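Urkmont Serving Tray, orange-brown finish

Reviewed by Clodagh Mac Suibhne, 13th June

The Urkmont is a wooden tray with rounded corners and a raised rim, sold through Amance as a serving piece. I have used mine since April, mostly for carrying a place setting to the table and clearing it again.

The rim is the best part. It is rounded over with no sharp inner edge, so a cloth gets into the corners without trouble. The surface is smooth and glossy. Cutlery slides on it if the tray is tilted, and a knife and fork should be laid flat before lifting.

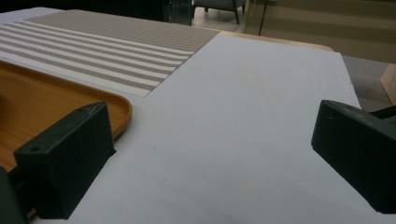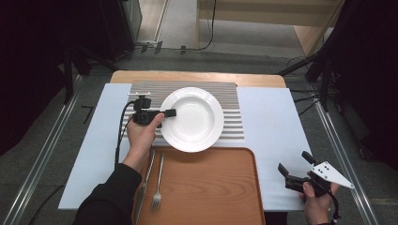 Both pictures: the tray on a pale surface, with striped placemat. Second picture only: round white plate, knife and fork.

Load was tested with 300 g of cutlery at one end, then with a full dinner setting. There was no flex in either case. I washed it by hand 40 times with a mild soap and found no dulling of the finish. The maker advises against the dishwasher and I did not try it.

Storage is less convenient. The Drurnau tray has cut-out handles and hangs on a hook; the Urkmont has to stand on its edge. The Bettencourt is lighter, but its base has warped in my kitchen.

Score: 4 out of 5. One point lost for grip when the glossy surface is greasy. Felt pads are not supplied.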